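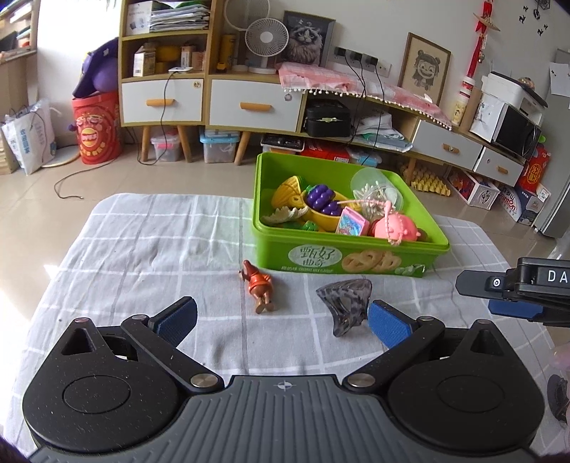 Aushilfe (m/w/d) fürs Aufräumen mit Handgreifern gesucht, gern mit Sinn für Pannen

Nesano, Projekt Skuletton
Teilzeit, 18 Stunden pro Woche, befristet, Beginn im April

Im letzten Durchgang von Skuletton haben wir 104 Aufnahmen gemacht und uns sehr gefreut. Dann hat jemand die Daten angeschaut. Der linke Greifer meldete durchgehend, er sei geschlossen, auch wenn er sperrangelweit offen stand. Der Roboter, der daraus lernen sollte, hat den Fehler vorbildlich übernommen: Er fuhr mit offenen Fingern zum Spielzeug, hielt es für gegriffen und trug mit großer Sorgfalt Luft in die Dose. Beim dritten Versuch schob er die Dose gleich mit vom Tisch.

Verletzt wurde niemand. Der Notaus-Taster funktionierte einwandfrei, sobald wir den Karton weggeräumt hatten, der davor stand. Auch darüber haben wir inzwischen ausführlich gesprochen.

Jetzt machen wir alles noch einmal und brauchen dafür ein weiteres Paar Hände.

Was Sie tun werden

Sie sitzen oder stehen am Tisch, in jeder Hand einen Greifer, und räumen kleine Gegenstände in Behälter: Spielzeuggemüse, Figuren, Kreisel und was sich sonst in einem Haushalt ansammelt. Danach räumen Sie alles wieder aus. Vor jeder Serie öffnen und schließen Sie beide Greifer vollständig und vergleichen die Anzeige auf dem Bildschirm mit dem, was Ihre Augen Ihnen sagen. Im Zweifel gewinnen die Augen. Jede Abweichung kommt ins Fehlerbuch, auch die peinlichen.

An einem Tag in der Woche, meistens mittwochs, sind Sie dabei, wenn der Roboter das Gelernte vorführt. Sie stehen dann hinter der gelben Linie, eine Hand am Notaus, und schauen weder aufs Telefon noch in die Keksdose.

Was Sie mitbringen

Ruhige Hände und Geduld für Vorgänge, die schon beim ersten Mal nicht spannend waren
Deutsch oder Englisch so gut, dass Sie laut und verständlich „Stopp“ sagen können
Bereitschaft, eine Serie abzubrechen, auch wenn die Projektleitung gerade zufrieden aussieht
Programmierkenntnisse sind nicht nötig. Wer welche hat, wird früher oder später um Hilfe gebeten.

Was wir bieten

Einen bezahlten Einweisungstag samt Sicherheitsunterweisung, die seit dem Vorfall deutlich länger dauert. Feste Zeiten am Vormittag, alle 30 Minuten eine Pause für die Handgelenke und einen Fahrtkostenzuschuss von 100 Euro im Monat. Kaffee gibt es auch, aber nicht am Aufnahmetisch (anderer Vorfall).

Bewerbung

Schreiben Sie uns formlos, wer Sie sind und an welchen Vormittagen Sie können. Statt eines Motivationsschreibens genügt ein kurzer Bericht über etwas, das Ihnen einmal gründlich misslungen ist und woran Sie es gemerkt haben. Kennwort: Offene Finger. Zeugnisse dürfen, müssen aber nicht dabei sein. Die Probestunde am Tisch wird bezahlt, auch wenn Sie dabei den Kreisel fallen lassen.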